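Session 6: When the gripper lets go (or won't)

I promised you a proper failure this term, so this week we're doing the Clidon arm and the Sunday fault. I was there for it, along with Onni Jääskeläinen, and I still wince a bit.

The job was battery sorting. The cell picks loose batteries off a black table and drops them into a chute, one at a time. It had managed 151 picks without a grumble. Then it closed on two cells that were lying across each other, lifted both, and carried them end-first against a bare metal bracket. We got a short, a very warm battery and a nasty smell. No fire, thank goodness, but Onni hit the stop before the software had noticed anything at all!

Why didn't it notice? The controller checks one thing after a grasp: how far apart the fingers ended up. If they're wider than the "empty" setting, it says "got one" and off it goes. Two crossed batteries pass that test beautifully. So does one battery held by the very tip, and that's the one that gets flung across the room.

Have a look at the view from the wrist camera, fingers open and nothing held. The cells lie in little heaps, some crossed over each other, and the dark bodies hardly stand out from the dark table. The copper and silver ends are what catch the light, so think about what a vision system is likely to latch on to.
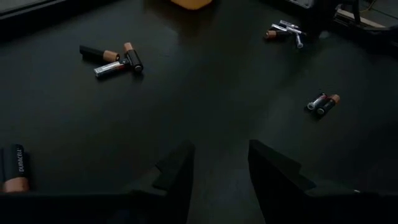
What we changed afterwards

Eero Hirvonen rewrote the grasp check over a weekend (he'll deny it was only a weekend). There's now an upper limit on finger gap as well as a lower one, and a second picture is taken after the lift. If the two don't agree, the arm lowers the load where it found it and waits for a person. We also covered the bracket, which we should have done on day one.

It's slower, around 600 picks a shift, and I can live with that.

For next week

Read the Nesilard fault report and come ready to argue about it. Bring a sketch of one grasp that would still fool Eero's check. I know of 2, and I'm not telling you either of them.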